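Ticket 842
Cell: Jonismont small-parts cell, simulation model
Opened by: Ilse Desmet
Assigned to: Maarten Brouwer
Priority: normal
Status: closed

Subject: Arm stops with joint 3 following error on approach to tray

Ilse Desmet, opening note

Since the July update of the cell model, the arm faults on the way down to the tray. It leaves home, turns toward the work surface, starts the descent and then stops with fault 1745, following error on joint 3. If I clear the fault and step the program by hand, it finishes the move without complaint. In automatic it stops on most runs.

The model is the one we keep in Florkis, loaded from the shared folder. I have not touched the controller gains. The pick program is the same one that ran before the update. Log attached from the last batch of 25 runs.

Already tried: restarted Florkis, reloaded the cell, deleted the local cache, ran it on the other workstation. Same fault on both machines.

Maarten Brouwer

Thanks for the log. The fault comes at nearly the same point in the path each time, just after the elbow starts to open for the descent. That makes a load problem or a speed problem more likely than a bad connection to the controller.

Please check these and write down what you find:

Override speed in automatic and in step mode.
Payload mass and center of gravity in the tool settings.
Mount position in the cell file compared with the base frame in the pick program.
Whether collision checking is on for the gripper fingers.

Don't change anything yet. I want to see the values as they are.

Ilse Desmet

Override is 100 percent in automatic. Step mode is limited to 25 percent, so that may be why it gets through by hand.

Payload mass is set to 2 kg. The gripper we have on there now weighs much less than that. I think 2 kg is left over from the old tool. Center of gravity is also the old one, well out in front of the flange.

Mount and base frame agree. Collision checking is on for both fingers and for the tray.

Maarten Brouwer

The payload is a good find, but I don't expect it to be the whole story. A value that is too high makes the controller push harder than it needs to on the way down. We should see a bump in joint 3 torque at the start of the descent. Please put in the right mass and center of gravity from the tool sheet, then run at full speed again with torque recording on.

Also do one run where you pause the program low over the tray, with the fingers still open, and leave it there for a minute. I want to know if the joint holds its position or creeps.
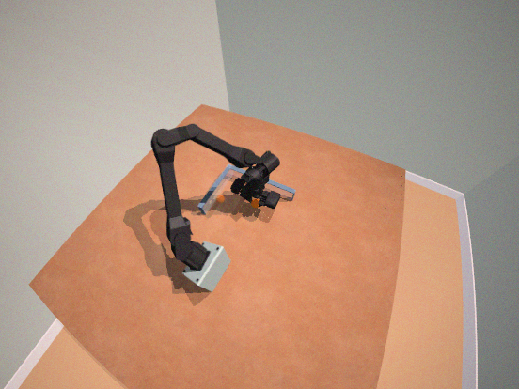

Ilse Desmet

New payload values are in. Torque bump at the start of the descent is gone. The fault still comes, less often than before, and now a little later in the path.

On the pause test, joint 3 holds. No creep on any of the other joints either. I left it paused while I got coffee and the values were the same when I came back.

One more thing. When I resume from the pause, the first part of the move is jerky. I can see it in the joint 3 velocity plot as a sharp step up, then a drop, then the normal curve.

Maarten Brouwer

The step in the velocity plot is the part I was missing. Can you send me the motion settings page? I need the acceleration limits for each joint and the time step for the physics and for the controller.

Ilse Desmet

Settings exported and attached. Acceleration limits look the same as in the old cell file. Physics time step is 2 ms. Controller time step is 4 ms. In the old file both were 2 ms.

Maarten Brouwer

There it is. The update changed the default controller time step, and our cell file doesn't set one of its own, so it picked up the new default. The physics runs two steps for each command, the joint gets its target late, and on a fast move the gap between target and actual goes over the limit. In step mode the arm is slow enough that the gap stays small.

Please do the following:

1. Close the program and stop the simulation. Changes made while it is running are not saved.
2. Open the cell file and add the controller time step under motion, value 2 ms.
3. Save, close Florkis completely and open it again.
4. Check on the settings page that both values read 2 ms.
5. Home the arm and run the pick program at full speed.

Leave the following error limit where it is. Raising it would hide the fault here, and we use the same limit on the real arm.

Ilse Desmet

Done. Had to do step 3 twice because Florkis was still running in the background the first time and the settings page kept showing 4 ms.

Ran 25 cycles in automatic at full speed. No fault 1745. The velocity plot is smooth, including after a pause and resume. Peak following error on joint 3 is now well under the limit.

I checked the Brornik cell file too. It doesn't set the controller time step either. Nobody has reported a fault there, but that program runs slower.

Maarten Brouwer

Good. I added the same line to the Brornik file and to the blank template, so new cells will have it from the start. Also added the payload check to the tool change list.

Cause: controller time step changed by default in update, plus old payload values.
Fix: time step set in cell file, payload corrected.
Follow-up: Luo cell file still to be checked, moved to its own ticket.

Closing.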